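Herkuveo Home Tidy – recording rules and data card

This file belongs to the Herkuveo Home Tidy set. It says what is in the set, and by which rules the recordings were made and accepted. If you came only for the loading script, it is in the tools folder and has its own README. Please read at least the sections on consent and on labels before you train something on the data.

Status: version 6. The rules below are the ones that were valid for all recordings in this version. Older recordings which did not follow them were removed, we did not try to repair them.

What the set contains

The set has 672 episodes of small household tidying, recorded in 79 homes in and near Vukanstead. All of them were made with the hand-held gripper, by a person who walks and reaches as in normal housework. There is no robot arm in this version. The tasks are putting waste in a bin, clearing a table after a meal, folding small cloths, and returning objects to a shelf or a drawer.

Each episode has the video from the camera on the gripper, the opening of the jaws over time, the estimated position of the gripper, and a short instruction in plain English. A task sheet is also included, where the operator wrote what was the start situation and what was the goal.

Why we have written rules

In the first version every operator worked in the way that felt natural. Some closed the jaws very fast. Some pushed the packet to the table edge with the side of the finger and let it fall in the bin, others picked it up. Both are fine solutions for a person, but mixed under the same instruction they gave us a model which hesitated in the middle. We also had homes where the visit was agreed by telephone only, and later it was difficult to prove what the family had agreed to. So the rules have two halves: one half protects the people in the home, the other half protects the use of the data.

Rules for the home visit

The adult who signs must live in the home. A signature from a landlord or from a relative who lives elsewhere is not enough.

Walk through the rooms together with the resident before the gripper is switched on. The camera looks wide, and it will see through open doors into the next room. Ask for each room if it may be visible. If the answer is no, close the door, or choose another table.

Letters, medicine boxes with a name, school papers and photographs of persons must be covered or moved. Do this with the resident, never alone. Other decoration can stay where it is.

Do not clean the room before the recording. A kitchen with dishes on the rack and a worn chair is what we want to have. Only things which make a danger on the floor are moved – cables, toys, wet cloths.

Children and animals stay out of the room as long as the recording light is on. If one of them comes in, stop the episode and mark it as broken. Broken episodes are deleted the same evening and are not part of the set.

The resident can stop the visit at any time and does not have to give a reason. Payment is the same.

Rules for the gripper

Check the finger pads before each home. A pad which is torn or turned on its jaw must be changed, also when it still grips. Wipe the pads between two homes and after each contact with food.

Open the jaws fully and close them fully once at the start of every episode. The software uses this to find the zero of the jaw opening. Episodes without this movement are rejected automatically by the Mota check, and there is no exception for good ones.

Hold the tool so that both fingertips stay in view. Your own hand behind the linkage may be seen; this is normal and we do not mask it. Your other hand must not help. If you have to hold a bag or a bin with it, write this in the task sheet and use the two-hand task code.

Approach slowly for the last part of the way, and make a short stop before closing. After release, move away in the same direction from which you came, as far as the room allows it.

Never pick up glass that is broken, knives with the blade toward the jaws, lit or hot objects, or anything the resident says is valuable. Do not reach over a stove that is on.

Rules for waste and bin tasks

These get their own section because they gave the most questions.

The bin may stand on the floor or on a chair, but its opening has to come into view before the release. Do not use a bin in which there are papers with private text, or anything from the bathroom. If waste from an earlier episode is in the bin it can stay there. We do not want always an empty bin, and the task sheet has a box for this.

A soft packet is gripped across its width and lifted. Do not drag it over the edge of the table. On a shiny tablecloth the cloth will often move together with the packet; if the cloth is pulled by more than a hand's width, put it back and start a new episode.

An episode ends when the object is released and the jaws are clear of the bin. A miss is also an ending. If the packet falls next to the bin, label the episode as failed and keep it. Failed episodes are useful to us and the operator does not lose anything by them. In this version 211 episodes have the failed label.

Labels

The instruction has to name the object by what everybody can see, for example "put the blue packet in the bin". Brand names are not used, also when they can be read. Color words are taken from a short fixed list. If two labelers do not agree about a color, the word is left out.

The outcome is either done, failed or unclear. Unclear is a real value and not a place to hide work. It is for the case when the camera did not see the end.

For every home, all episodes are in the same split. Please keep it so when you make your own splits. The same kitchen in training and in test gives numbers that look much better than they are, and we made this mistake ourselves in version two.

Known limits

Most homes are apartments with hard floors. Carpets are rare. Recordings were made mostly between 10 in the morning and 4 in the afternoon, therefore strong window light is common and lamp light is not. All operators are right-handed except one. The position estimate becomes weak when the gripper is close to a plain white cabinet, and such parts are flagged in the quality file.

The jaw force is not measured. Please do not guess it from the jaw opening – soft packets and hard boxes look similar there.

License and removal

The data is free for research and teaching. For use in a product please write to us first. The Florilex viewer can open the episodes without conversion, but the blurring of faces is done before the export and cannot be switched off in it.

A family can ask for removal of its home also after publication. We then delete all episodes of this home, publish a new index, and send a note to everybody who is registered for the download. If you receive such a note, delete your copies in 30 days, including the frames you cut out for slides or papers.

Changes to the rules

Changes are proposed in the issue list, under the label "rules". Write which rule you mean, and what happened in the recording that made it a problem. 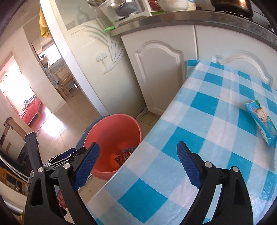 A rule is not changed in the middle of a visit series. It waits for the next version, and the operators get the new text on paper before their first home.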